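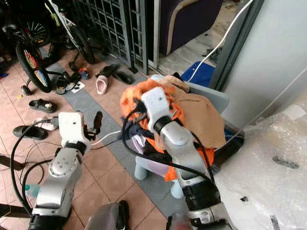
Cold wash and dye bleed: does temperature matter that much?

Laundry & Fabric Care > Dyes and Stains

drirker
Posted 7:42 PM

Moved to Onbridge in December and the water here is much softer than what I had before. Same detergent (Dustton powder), same washer (an old Amaral front loader), same 40 C program. Since the move I get color transfer onto light cotton. Two beige items have gone pinkish at the seams. The dark and bright items are all at least a year old and never bled at the old address.

I dropped to cold and the transfer is less but not gone. Is this a temperature problem or a water problem?

lintfilter
Posted 8:05 PM

Temperature first. Most loose dye comes out in warm water during the first 3 washes. After that the rate drops a lot, but it never reaches zero. Wash cold, sort by color, and it will stop.

L_Bitar
Posted 8:31 PM

Disagree in part. He said the items are a year old, so first-wash bleed does not explain it. Powder dose is the likely cause. In soft water the same scoop gives more free surfactant and more foam, the foam cushions the load, and the rinse gets worse. Dye then sits in the leftover wash water against the fabric through the spin.

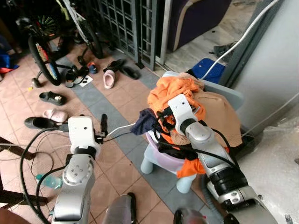
Sorting by shade depth matters more than sorting by light and dark. People put a strong orange or red in with "mediums" because it does not look dark, and then wonder about the seams. The crumpled orange garment on top of that pile and the tan cloth to its right are a good pair to keep out of the same drum: high dye load on one, pale ground on the other. The navy belongs in a third load.

Lama Bitar

lintfilter
Posted 8:50 PM

Third load for one navy item is a waste of water. Use a catcher sheet.

L_Bitar
Posted 8:58 PM

Sheets pick up dye in solution. They do nothing once two damp fabrics are pressed together.

tub_and_drum
Posted 9:20 PM

Seconding that. I ran a hotel laundry for a while and most of the transfer we logged was contact transfer after the cycle ended. 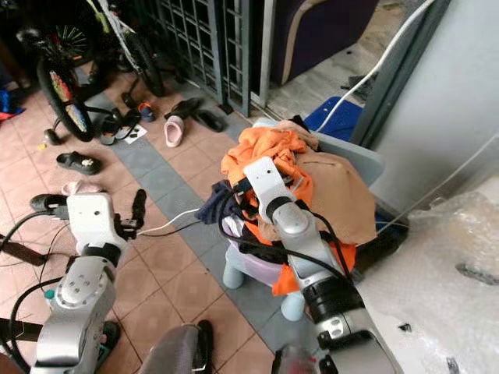

Contact transfer needs moisture, pressure and time. A load left in the drum overnight has all of them. So does a damp load heaped on anything. A plastic stool like the small pale one there will wipe clean, but tan over the right side of a bright orange heap is the layering I would avoid with anything damp. Hang the pale things first, then deal with the rest.

My spin setting for mixed loads was 400 and I did not go higher.

drirker
Posted 9:47 PM

I do leave it in the drum. The timer runs at night and I empty it at breakfast.

lintfilter
Posted 9:51 PM

You could have led with that.

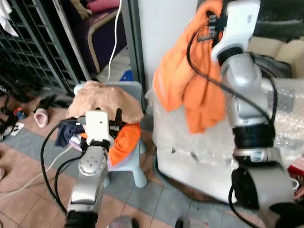
Beige cloth over the light-blue stool.

drirker
Posted 10:15 PM

Ran it again with half a scoop and an extra rinse, emptied right away. Much less foam on the door glass. Will repeat with the usual scoop so only one thing changes.

L_Bitar
Posted 10:22 PM

Keep the extra rinse in both runs or you will not be able to compare them.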